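Notebook, handheld gripper collection, small-object sorting
December

Picking up from the last entry. Hazel Quintanilla and I finished the second batch of jewelry-and-accessories episodes and ran the first policy trained on both batches together. Notes on what changed, what the numbers look like, and what I want to try before the break.

Setup, for the record. Two handheld grippers, one per hand, each with its own wrist view. Same fingers as before, same blue pads. The Virklow tracking is now run with the loop closure off during an episode and on between episodes. With it on we were getting small jumps in the pose right when a hand came down close to the bed, and the trainer was learning the jumps. Hazel spotted this by plotting height over time for both hands and finding steps at the same points in unrelated episodes. Turning it off costs us some drift over a long take, so takes are now kept short.

Task is unchanged: pick one small item off a soft surface, place it in an open box, release, retreat. Items are hair clips, earrings, beads on cord, and a few awkward things with feathers or loose strands. The box already has items in it at the start of most episodes. We want the policy to see clutter in the target and still put the next thing down in free space.

Batch one was 200 episodes on a table with a plain cloth. Batch two is 200 episodes in bedrooms, on bedding. We dropped 5 from batch two: three where the tracker lost the left hand and two where I let go of an item early and picked it up again without restarting. I kept the raw files in case we want recovery data later, but they are not in the training set.

Results. Each policy got 100 rollouts on the bench arm, same item set, same starting layouts, quilt stretched over the foam block.

Table only: 41 placed.
Bedding only: 58 placed.
Both: 67 placed.

I had expected the combined set to do better than this. Going through the failures for the combined policy, most are at the grasp and few are at the place. The typical one is a closing motion that starts too high. The fingers come together over the item, brush the top of it, and the item rolls or tips. On a firm surface this is easy to avoid, as you can touch down and slide. On bedding you have to press in slightly so the pads get under the sides, and the fabric bunches up between them if you press too much.

My demonstrations and Hazel's differ here. She opens wide, straddles the item, presses down, then closes slowly. I come in at a narrower opening and close faster. We both succeed nearly every time, so we never noticed. The policy seems to average the two, and the average is bad: a medium opening at a medium height. I split the training set by operator and ran a quick check on held-out episodes. Predicted finger opening at contact is much tighter with her half alone than with mine or with the mix.
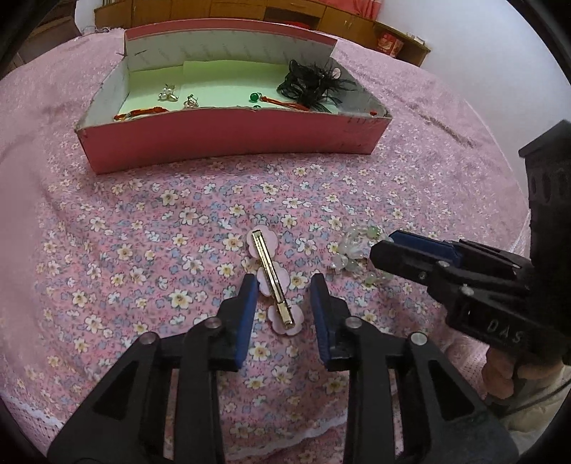

So for batch three we both do it the wide way. Open fully before descending, straddle, press, close. For long flat items like clips, line the fingers up across the short side and leave the item where it is on the fabric. No nudging it straight first. Hazel wrote this up on the card that goes in the kit with the Canivix chargers.

Second hand. We have been inconsistent about what the other gripper does while one is picking. In some takes it hovers near the next item, in others it rests out of view. I don't think it hurts much, but the two-hand model has to predict something for it, and right now that something is a slow wander. Proposal is that it waits beside the next item, open, and doesn't move until the first hand has released. Hazel would like to keep some takes with both hands moving. We agreed to tag those separately.

Things with loose strands are still the worst category. The release is the problem — the item comes down fine, then a strand sticks to the pad and it gets dragged back up the wall of the box. Wiping the pads with alcohol between takes helped in the demos. Have not tried it on the arm yet. Might also try a small extra opening after release, which is easy to script on the arm but would have to be demonstrated to be learned.

Lighting: no difference I can find between curtains open and closed. Stopping that comparison.

To do:
Re-run the combined policy with operator ID as an input, fixed to Hazel at test time. Cheap, should tell us if the averaging explanation is right.
Recalibrate the right gripper width. It reads slightly open when fully closed.
Ask Trevdale about softer pads, same thickness.
Move batch two off the laptop. Disk is nearly full.
Write the tag list for the two-hand takes and put it next to the episode sheet.

Left the arm powered down at 6:40, quilt still on the block.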